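Home Guides Rooms Storage About
Search this site Go

August
By Beril Tatlı

Cleaning up a plain wall and table before you repaint

Quick one, I'm halfway through the back room at Eltness and wanted to get this down. Same routine I used at the Lakbridge flat. Bare wall, wood cabinet, one big table.

You need: plastic scraper, hair dryer, two microfiber cloths, dish soap, soft brush. Filler if the wall needs it.

1. Tape first. Old bits of shiny tape stuck on a wall will show right through a thin coat. Warm with the dryer, low setting, 37 seconds or so. Lift a corner, pull slow and flat.
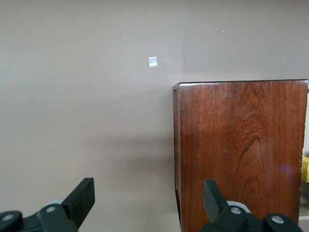
Don't yank. I took a strip of paint off at Lakbridge and spent an evening filling it. If glue stays behind, a drop of soap on a damp cloth, small circles, then wipe with clean water.

2. Look for specks. Lights off, flashlight held flat to the wall. Dust brushes off. If it doesnt brush off its probably a chip or old paint, so sand with 3000 grit if it's glossy, coarser if not. Light touch.

3. Cabinet. Pull it out from the wall if you can, 17 inches gets me in behind with a roller. Glossy wood: barely damp cloth, go with the grain, dry right away. No spray polish until the paint is finished, it drifts.

4. Table. Bundle up the cables before you start, they drag dust back over whatever you just did. Dry cloth first, allways. Wipe toward you in long strips, fold to a clean side, next strip. Damp cloth after.
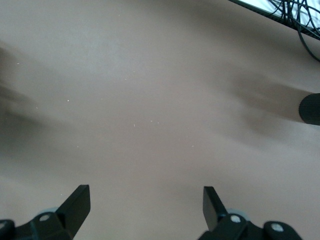
5. Leave it overnight. Check again in the morning with the blinds up, daylight shows smears. Then mask the edges and start painting, top down, 3 thin coats for me.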